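Budgeting for a first robot arm: what am I forgetting?

Hala Nimri
We're a small outfit in Dodska and I've finally got the okay to plan for an arm, mostly sorting and moving kitchen bits on a bench.
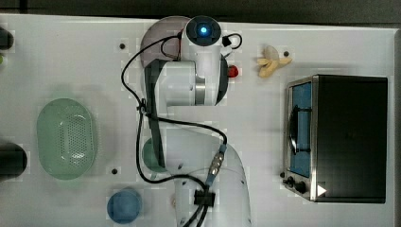 My boss reckons the arm is the whole cost, and I doubt it. The Cotora mounting kit alone is $1,199 before freight, and I've got until Wednesday to hand in a figure. 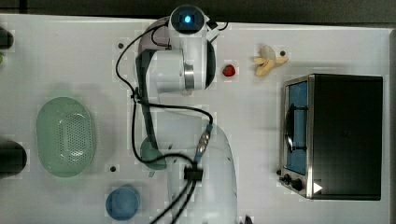
Should I budget for a spare gripper up front? I would, plus spare cables, says the bloke at Umness, but he sells them!

Afaf Haddadin
He's right about the cables, annoyingly. We went through two in our first winter at $323 a pop (plus GST). Put the bench in your budget too, a wobbly one will drive you mental.

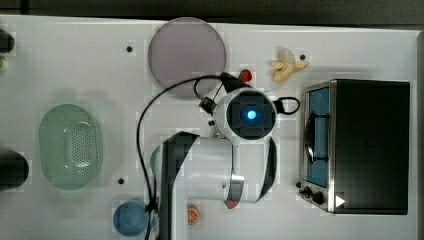
Raghda Tarawneh reckons you should lease for a year first, and she'd skip the service plan. I wouldn't skip it, but leasing's fair enough if your boss is nervous.

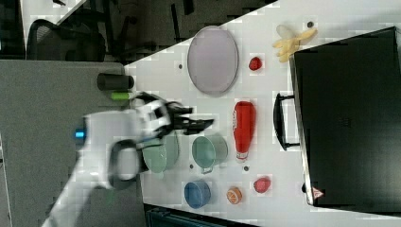

Oh, and allow more than two days for the install, paid at your sparky's rate.

Ghada Hourani
Just buy secondhand mate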